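A home robot should be allowed to be slow

Posted Friday, December 15, 2023

For most of this year I have been building an arm in the shared workshop at Jomdale, and the question I hear most from visitors is why it moves so slowly. I want to answer it properly, because I think the question is wrong.
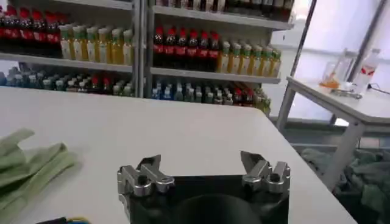 What speed costs

My first version was fast. I had bought a second-hand controller from Iwasaki and I was proud of it. The arm could cross the table before I finished saying the word "go". It also hit the table very often. In one month I bent two fingers and broke a bracket, and each time I lost an evening to repairs. The fingers I use now are plain metal, with one bolt hole in each, so that I can change them with a single key.

In January I reduced the speed to 15 per cent of what the motors can do. I expected to be bored. What happened is that I began to see the mistakes before they were finished. The fingers came down a little too far to the left, and I had time to press stop and ask myself why. At the old speed I only heard the noise.

Cloth is a good teacher

I practise with cloth, and I would recommend it to any person who builds at home. A bottle has the same shape each morning. A cloth never does. You drop it on the table and it makes new folds, and the program which worked yesterday must look again. I have logged 988 attempts to pick up one cloth and put it down flat, and 275 of them I would call good. A friend in industry finds this number very funny. For me it is the most honest number in the project.

Who is waiting?

In a factory, somebody pays for every second. In my flat, there is no person waiting for the towel. If the machine needs up to 37 minutes to fold a small basket of washing while I cook dinner, I have lost nothing. Yet the home kits, the Brelteter and the Jirnlow also, are discussed on the forums as if they were racing cars. People compare cycle times. I seldom read a comparison of how gently the arm stops, or how easy it is to repair on a kitchen table.

I do not say that speed is bad. Some members at the workshop like it, and their machines are a pleasure to watch. But a beginner who copies them will spend the first winter buying parts. My favourite setting is still 15 per cent, and I have no plan to change it before the cloth gives me a reason.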